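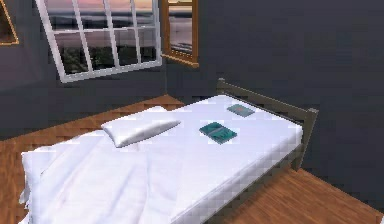

Bedroom view, bed with wooden frame on a plank floor.

Site visit, Kinitz Yard redevelopment, 01/11/2021

The visit started at the Sellton Street gate, where the hoarding has been set back to keep the bus lane open. Fouzia Lashari led the group for the developer, Kozma. Phase 1 covers the former tram depot and the two sheds behind it. Phase 2, the terrace along the canal, has planning consent but no contractor yet.

The depot keeps its street wall and its roof trusses. Everything between them is new. The floor slab was poured in 11 bays, with movement joints on the old column lines, and the ground floor is set out for 31 market units. Each unit has its own water and power meter. Drainage runs under the center aisle to a pumping chamber at the north end, which was open for inspection. The pumps had been delivered and not yet connected.

Roof work was further along than the May report suggested. The slate is on over the west half. The east half is boarded and felted, and Lashari said the remaining slate was held up at the quarry.

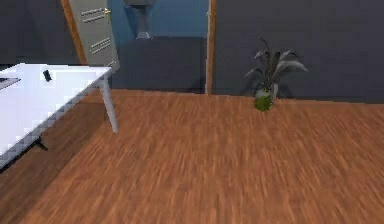 From the depot we crossed to Shed B, which will hold the plant room and the trash store. The heating main comes in here from the Purkex energy center. Pipe sizes have been chosen to serve Phase 2 as well, so there will be no second excavation of Sellton Street. Valves are tagged, and the tag numbers match the drawings we were given, apart from two on the return side.

Upstairs housing is limited to the new block on the south side, 147 apartments on six floors. Access is from the yard, with a separate stair for the market offices. Deliveries are the weak point. The loading bay takes two trucks at a time, and the turning area depends on a strip of land the city has leased to Kozma for 50 years. The lease plan on the site office wall shows a narrower strip than the one on the consent drawings. We asked for the signed copy. 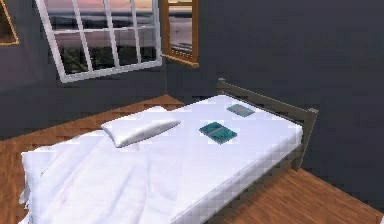

Keisha Szabo: The strip was narrowed when the substation moved. Trucks can still turn, but only if the second bay is empty, so in practice it is a one-truck dock before opening time. The traders raised this in May and were told it would be handled through booked delivery slots. I have not seen a draft schedule.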